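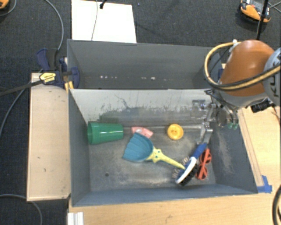 26/06/2020

I finally got the grasping numbers to a place where I want to write them down, so forgive the length, I'm a bit giddy.

Quick recap if you missed the November post. The idea (I've been calling it Skarberg in the repo, after a village I like) is to let the arm label its own data. It tries a grasp, lifts, and checks the finger width. If the fingers closed all the way, that's a miss. If they stopped early, it's got something, and the pixel patch where it grabbed gets a little green tick. No human labeling at all! It just moves things from one bin to the other until one side runs out, then goes back the other way.

The old version picked grasp points at random and learned from whatever happened. It worked, but slowly, and most of the misses taught it nothing because they were nowhere near an object. The new version keeps 14 copies of the last layer, each trained on a slightly different slice of the data, and goes for the spot where the copies disagree most. So it spends its time on the weird stuff: brushes, sunglasses, anything with a long skinny handle. Cups it figured out in the first hour and basically ignores now.

Results! After 278 attempts the new one was getting 89 percent on the toy set, and the random one was still stuck well under that. I ran it all again from scratch with a different seed and got nearly the same curve, which made my whole week.

What still goes wrong: thin things lying flat against the wall, and two objects touching. It loves to grab right at the spot where they cross and then drop both. I think the width check is too generous there, because a double grab looks like a great grab.

Next up is 18 objects it has never seen, mostly kitchen stuff. I also want to try the Okabe loss on the same data before I change anything else.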